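Irkeo build, notebook 4, late June

Started a bit after two in the afternoon, which is later than I meant, but Ruth had brought lunch and it would have been rude to eat it standing up. So this entry is mostly about the drawers, and a little about the soup.

Where we left off: the arm would reach down into the bottom drawer very nicely when the target was a block of foam, and would not do anything sensible with a bottle. Aurel thought it was the fingers. I thought it was the wrist angle. Malou had written "both??" on the whiteboard last time and gone home, and I now think she deserves some kind of prize for it.

Wrist first. The old approach came down almost vertically, a habit left over from the months when we only ever picked things off the countertop. In a drawer that means the forearm wants to be exactly where the cabinet is. I moved the pre-grasp pose out to the right and let the arm come in on a slant, and that took most of the afternoon because every change I made to the elbow upset the shoulder limit, and every time the shoulder hit its limit the whole thing stopped dead and had to be homed again. Homing takes forever. (Deisy, if you are reading this, yes, I know you offered to fix homing in the spring, and yes, I would now like to accept.)

Final offset is 21 degrees off vertical, entering from the right. It's saved as drawer_low_b in the Cotau config. Please don't overwrite drawer_low, I still want it for the foam block comparison, and I have already lost it once.

Fingers second. The yellow ones are back on. We had the stiffer set from the Wallen print on there for a while and they looked very smart, but they closed on clear plastic like a pair of chopsticks in the hands of somebody wearing mittens. The yellow pair gives a little, and that little seems to be what a round bottle needs. Closing force turned down to 5 on our made-up scale. I tried it higher and the first bottle made a noise I did not care for. Somebody should one day sit down and convert our made-up scale into newtons, and I nominate somebody who is not me.

Clear plastic is still a nuisance for the vision side. The detector is much happier with the cap than with the rest of the bottle, so for the moment it finds the white cap and guesses the body from there. If the cap points the wrong way the guess goes the wrong way too, and the fingers close on nothing at all, very gently and with great confidence. Aurel has an idea about using the drawer floor as a reference, subtracting the plain gray and looking at whatever is left. I like it, though I worry about shadows from the upper drawers once they're open as well. He's going to try it on the recordings before we touch the live system.

The opening sequence I left alone. It's still by hand for now, Palomino handles later. I did talk to Nelly about the handles, as she's the one who has been fighting them. Her view is that hooking a finger through the black pull is fine and the trouble is all in letting go afterward, when the finger drags the drawer part of the way back in. She wants to back out downward in place of straight out. Worth trying, and I said I'd hold the e-stop for her.

Confidence number out of the grasp checker on the best run was 93, for whatever that is worth. I have stopped trusting it above 80 or so, and Malou never trusted it to begin with.

To do, in no real order:
Homing (Deisy, bless you)
Label the two finger sets, they live in the same box and it's silly
Background subtraction on the recorded runs (Aurel)
Nelly's downward release
Try a bottle lying crosswise, and one right up against the back of the drawer
Re-tape the floor marks
Ask Ruth for the soup recipe

Packed up later than I'd promised at home. Config is pushed, arm is parked, battery is on the charger by the door.
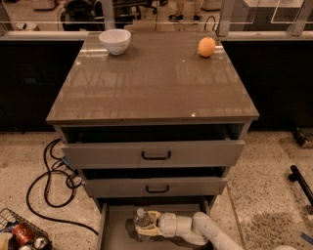
Bottom drawer, slanted approach from the right, yellow fingers closed on the bottle.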